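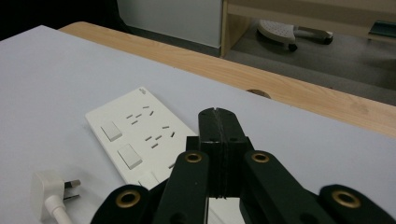
Call for participants: the power strip study

Flenitz is looking for 290 households to take part in a study of how people use power strips at home and at work. Sign-up opens in March and stays open until the places are filled.

We have read plenty of advice about power strips. Turn them off at night and you will save a fortune. Buy the one with a switch for every outlet and you will use less power. Never leave one on the desk, always leave one on the desk. Most of it comes with no numbers attached, and some of it comes from people with a power strip to sell. We would like to find out how much of it survives contact with an ordinary house, and we have no strong feelings about which way it comes out.

What we suspect

Rekha Panicker, who runs the study, suspects that individual switches get used heavily for a week and then hardly ever. Pavithra Kulkarni, who will handle the data, suspects they are used mostly by accident. Neither of them has good evidence. Our pilot at Kutthorpe had 196 participants and was meant to settle the matter, but we relied on people filling in a diary, and a good share of those diaries were plainly written in one sitting at the kitchen table the night before they were due. The handwriting and the pen never changed. We published nothing from it and would rather not repeat the experience.

What you would do

You keep using your own power strip, in its usual place, with your usual things plugged into it. Please don't buy a new one for us. Please don't tidy up first either. A strip buried in dust behind a bookcase is as useful to the study as one in the middle of a desk, and if you clean everything up before day one we will be measuring your good intentions.

Twice during the study we send a text message at a time you won't know in advance, between 8 a.m. and 9 p.m. When it arrives you go and look at the strip and answer a short form: which switches are on, what is plugged in, whether each thing is in use, and when you last touched it, if you can remember. "I can't remember" is a perfectly good answer and we wish more people had given it last time.

There are also two home visits, one near the start and one near the end, each lasting less than an hour. Saranya Marar or Anil Alva will come by, look at the strip and the cords, and ask you to plug and unplug a few things the way you normally would. They will not rate your housekeeping. They will not give you safety advice unless they see something alarming, in which case they will.

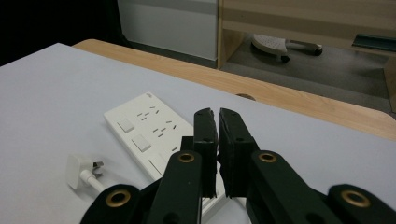
The part we most want to watch is the reach. Every guide we have seen assumes that a person who wants to turn something off walks up to the strip, finds the right switch and presses it. We doubt that. On a strip with its rocker switches down one side and the sockets beside them, you would think matching a switch to its socket was no trouble at all, and with nothing plugged in it probably isn't. Put three bulky adapters on it, run the cords back across the switches, push the whole thing under a desk, and we think a lot of people give up and pull the plug, or leave everything on. A plug lying next to the strip with its prongs bare could mean someone is careful about electricity. It could also mean someone needed the socket for a phone. Visits are the only way we know to tell those apart, and we are not certain even they will do it.

Who can take part

You need to be 18 or over and have a power strip with at least two separate switches that you have owned for six months or longer. Any brand, any plug type. Strips with multi-standard sockets are welcome, and we would be glad of more households that use plugs from more than one country, as we had hardly any in the pilot. Renters, shared apartments and home offices are all fine. If several people use the same strip, everyone in the household needs to agree to the visits.

Strips controlled by a phone app are excluded. So are people who work for a company that makes or sells power strips. We can't take strips used for medical equipment, and we will ask about this before anything else.

What you get

Each household gets a $40 gift card after the second visit. Leave early and you get half, with no argument. We will send you a summary of the results in plain language, including any part where our own guesses were wrong. We can't promise you a smaller electric bill. If a study like this ever does promise you that, ask to see the bills.

Who is paying

The money comes from Rovton, a property firm that wants to know whether it should supply switched strips in its furnished apartments. Rovton does not see your name or address and has no say in what we publish. We asked for that in writing and got it, and you may read the letter if you want to. You don't have to be a Rovton tenant.

Your data

Forms are stored under a number. Any photos taken on a visit show the strip and the surface it sits on, and you can look through them before the visitor leaves and have any of them deleted. Names and addresses are kept separately and destroyed once the gift cards have gone out. Padmavathi Nambiar is responsible for this and will answer questions about it, including hostile ones.

How to sign up

Fill in the form on the study page or call the Flenitz front desk and ask for the power strip study. Have the strip in front of you when you do. We will ask how many outlets it has, and during the pilot we found that people answering from memory were often wrong.

Places go in order of sign-up within each housing type, so you may be put on a waiting list even if you apply early. We reply to everyone, usually within two weeks.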